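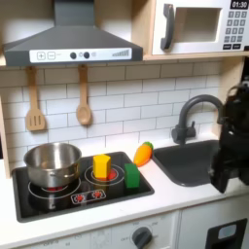

3.2 Setting and materials

Data were collected in two preschools, Fluma and Jireš, both in the town of Pritorden. The schools follow the same county curriculum and serve neighboring parts of town. In both, the main language of the classroom is English, and children who speak another language at home were included if their teacher judged that they could follow a group story. The final sample was 48 children. Families gave written consent, and each child was asked again at the start of every session whether he or she wanted to play. A child who said no went back to the classroom and was asked again on a later day.

Sessions took place in the morning, after snack and before outdoor time. Children played in pairs chosen by the classroom teacher, who was told to put together children who got along and to avoid pairing siblings. A session lasted 15 minutes and was audio recorded. Friday was left out at both schools because attendance was lower on that day.

Each pair was given one of three play areas: a store, a doctor's office, or a kitchen. The areas were picked because they are common in preschools and because each gives children some cause to talk about time. The store had opening hours on a card. The doctor's office had an appointment book and a wall calendar. The play kitchen (Figure 2) had a cooktop, a sink, and a range hood with plus and minus buttons, along with a toy microwave whose display read 01:30. We did not draw the children's attention to any of these things. If a child asked what a number or a sign meant, the adult in the room answered briefly and did not carry the topic further.

A hand puppet, Rurkus, was used to open each session. Rurkus said that he was going to take a nap and asked the children to tell him later what they had done. This gave every pair the same reason to look back on their play at the end. In pilot work, without the puppet, many children left as soon as the time was up and said little about what had happened.

3.3 Transcription and coding

Recordings were transcribed by two research assistants using ordinary spelling. Pauses longer than two seconds were marked. Singing, sound effects, and talk addressed to the adult were transcribed but left out of the counts. The transcripts held more than 900 turns with at least one time expression, and these turns form the data for the analysis below.

A time expression was any word or phrase that placed an event in time, gave its length, or ordered it against another event. We coded each one as a duration ("five minutes," "a long time"), a sequence ("first," "after that"), a clock or calendar term ("three o'clock," "Tuesday"), or a general term ("now," "later," "soon"). Where an expression fit two codes, the more specific code was used. "Not until it's three o'clock" was therefore coded as a clock term even though it also orders two events.

Number words were coded as time expressions only when a unit was spoken or could be supplied from the same speaker's previous turn. A child who said "two minutes" and then "no, four" was credited with two durations. A child who said only "four" while handing over toy money was not credited with any. We did not ask whether a duration was realistic. Children offered two minutes for a cake and a hundred hours for a bandage, and both were coded in the same way.

The second coder worked on 40 transcripts without seeing the first coder's work. Most disagreements concerned "now," which children use both for the present moment and as a way to open a turn ("now, who wants soup?"). After discussion, "now" at the start of a turn was left out unless it was stressed or stood against another time word. The full set was then recoded with this rule in place.

3.4 Talk at the end of the session

When the time was up, Rurkus woke and asked, "What did you do while I was asleep?" If the children did not answer, the adult repeated the question once. No other prompts were given. We coded this closing talk separately because it calls for the past tense and for the ordering of events, and play talk mostly does not. An account was scored as ordered if it named at least two events in the sequence in which they had taken place, as checked against the recording.

Both children in a pair often answered together, and in those cases the account was credited to the pair and not to either child. This lowers the number of accounts available for the analysis by age. We return to the point in Section 5, where we compare pairs in which the children were close in age with pairs in which they were not.

One limit of the procedure should be noted here. The play areas differed in how long a single activity tended to last. A visit to the doctor was usually over quickly and then started again with the roles switched, while a meal could take up the whole session. Counts are therefore given per minute of talk in the tables that follow. Mared Lloyd prepared the timing files from which these rates were worked out.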